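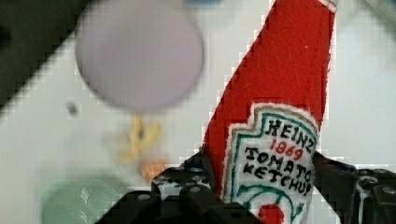
The plush ketchup in the gripper, as the wrist camera sees it.

I have been promising a post on how we look after the arm for ages, and yesterday was gripper day, so you're getting it while my fingers still smell of contact cleaner. This is the Walen arm, the older of our two, and I'm fonder of it than is sensible. It spends its working life picking soft toys and bits of play food off a white table and putting them down again, and it does that for hours on end with very little complaint as long as you give the fingers some attention.

The routine started as a page of notes from Nadiia Prokopenko, who had the cell before me. Her rule was a full finger service every 3000 grasps. We keep to that, with a quick look at 600 in between, and I've added a few things of my own (she'd say too many).

First job is fluff. Plush is wonderful to grip because it forgives you, but it sheds, and the fibres work their way into the finger joints and wind themselves round anything that turns. I open the gripper to its full width, kill the power at the box, and go in with a dry paintbrush and a pair of tweezers. Don't use compressed air! I did that the first time and blew a lovely wad of red fuzz straight into the linkage, where it stayed until Wycliffe Simiyu took the whole finger off for me. He was very nice about it. I have used the paintbrush ever since.

Then the screws. They're small and they back out slowly, a hair at a time, so you never notice from one day to the next. I put a dot of paint pen across each head and onto the metal beside it, and if the line is broken I know which one has been wandering. Yesterday it was two on the right finger, both on the outer side. Out they came, a wipe, a touch of the weak threadlocker (the weak one, please, or the next person will curse you) and back in by hand. The finger had been sitting a whisker off because of it, and I'd been blaming the software for a week. Sorry, Pendo.

After that comes the bit I enjoy most, which is setting the grip force again. The number we had was 44 per cent, and that was fine with the old pads. With the new ones from Hinach it was squeezing the toys until they folded round the fingers and popped out sideways when the arm lifted. I went down in small steps, using the ketchup bottle because it has a nice stiff embroidered label, and you can watch the label for puckering on the live view. At 41 it held the bottle near the base without crumpling the front, and I could tug the top without it sliding. I tried it lying flat, propped up and at a slant, then went through the rest of the toy box. The only thing that needed its own setting was a knitted leek, and I'm prepared to make an exception for a leek.

Last of all, the camera. It's a tiny thing and it lives right at the wrist, so it gets knocked whenever anyone changes the pads. I wipe the lens with a proper cloth, check that both fingertips show along the bottom of the view, then run the calibration with the printed board. Nafula Koech made us a new board on aluminium after the cardboard one curled in November, and the difference is huge. Calibration used to take three or four goes. Yesterday it passed first time and I did a small dance.

The whole thing took me nearly a morning, including tea and a search for the 2 mm hex key, which was in my coat. I've written the new force setting on the tape inside the control box lid and crossed out the old one, so if you're on the Castley rota next, please go by the tape and ignore the wiki until I've updated it.

Next up is the cable bundle at the elbow. It has started to creak on the far left reach, and I have a bag of new clips waiting.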